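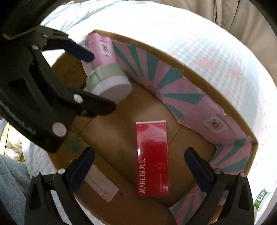
Packing station for donated toiletries opens at Collado hall

A collection point for unopened toiletries and skin care products has opened at the community hall in Collado, and residents are being asked to bring in items they have bought or been given and do not plan to use.

The drive is run by Clundine, a local charity that supplies personal care boxes to families in temporary housing. Jars of cream, boxed lotions, shampoo, soap, toothpaste and similar goods are packed into plain cardboard boxes at the hall and then taken to the Dollorach shelter and to other addresses in the county.

Clundine said it sent out 3,000 boxes last year. Demand has risen since the winter, and the charity wants to have enough stock on hand before the school break begins in June.

Donations can be dropped off at the side entrance of the hall from 2 p.m. until early evening. There is a short-stay parking bay next to the door. People who cannot get to the hall may leave items at the front desk of the Dukent pharmacy, which will hold them until they are picked up.

All items must be new. Outer cartons should be left on wherever possible, as the carton usually carries the ingredient list and the expiration date. A jar without its carton will be accepted if the lid has not been opened and the label can still be read. Products with labels in other languages are welcome. The charity has readers of Chinese, Spanish and Polish who check them and add a short note in English saying what the product is for.

Items that have less than three months left before their expiration date will be turned away. The charity also cannot take perfume, nail polish, nail polish remover, aerosol cans, medicines or anything sold by prescription. Makeup is not being collected this year.

Each box is packed for one household. A standard box holds soap, shampoo, toothpaste, toothbrushes, a face or hand cream and a pack of tissues. Boxes for families with babies also get wipes and diaper cream. Packers put the tall cartons in first, standing up, and fit jars and smaller items into the space beside them. Anything that could leak goes into a sealed bag. The flaps are left open until the contents have been checked against the list, and the box is then taped shut and marked with the size of the household.

The charity changed its packing method after some boxes arrived last fall with crushed cartons and a few cracked lids. It had been using larger boxes, which left too much room for things to move. The new boxes are smaller, and any gaps are filled with folded paper or a washcloth. Clundine said reports of damage have dropped, although it still hears of a broken pump bottle from time to time. Donors who have pump bottles at home are asked to tape the pump down before bringing them in.

Skin cream has been one of the harder items to keep in stock. Many donors give soap and shampoo, and the shelves at the hall are well supplied with both. Hand cream, unscented lotion and face cream for dry skin run out first, especially in cold weather. Gift sets are accepted and may be split up so that the contents go to more than one household.

Used cardboard boxes are also needed. They should be clean, dry and strong enough to hold a full load without the bottom giving way. Boxes that have held food or cleaning products cannot be used. Old shipping labels do not have to be peeled off, but names and addresses should be blacked out with a marker. Packing tape and thick markers are on the wish list as well.

The hall has set aside two rooms for the project. One is used for sorting and date checks, the other for packing and storage. Both are on the ground floor and can be reached without steps. The rooms will be closed to donors while the boxes are being loaded for delivery, and a sign will be placed on the side door at those times.

Households that need a box can ask for one through the Dollorach shelter or at the Collado library. No proof of income is required. Requests should mention any allergies or skin conditions so that packers can leave out products that might cause a reaction. Boxes are normally ready for pickup two days after the request is made.

A printed list of the items most in demand is posted inside the hall entrance and at the Dukent pharmacy. Collection at the hall will continue through the end of June.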